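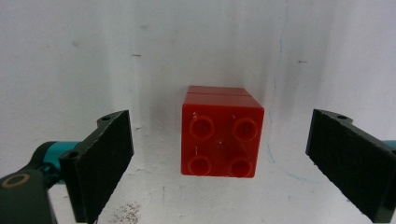
La brique rouge entre les deux doigts, pince ouverte

Salut la liste,

Kittipong Khunthong a écrit le 27 mars 2024 :
> Pour la pince, on garde les patins noirs de Lekham ou on essaie
> ceux de Marchetti ? Et il faut combien d'essais par objet pour
> la fiche Stiltow ? Je voudrais boucler ça avant ma soutenance.

Alors, pour les patins, moi je garderais les noirs ! La surface est bien mate, un peu granuleuse, et on a commandé de quoi en refaire 4 (je les ai rangés dans le tiroir du bas, avec les vis). Marchetti, on verra en juillet s'il reste des sous.

Pour les essais, le règlement demande 20 prises par objet, dont 12 avec la brique tournée, plots vers l'opérateur. Je propose de commencer par la grosse brique rouge, puis de passer aux pièces Stundex, qui me font un peu plus peur, je l'avoue...

Ah, et le fond blanc : il y a un trait bleu au stylo qui descend jusqu'au sol, plus des poussières brunes près du doigt gauche. Quelqu'un peut passer un coup de chiffon et changer la feuille, si c'en est bien une ? Je suis au club demain dès 2 h, je peux aider.

Bises à tous,
Maëlle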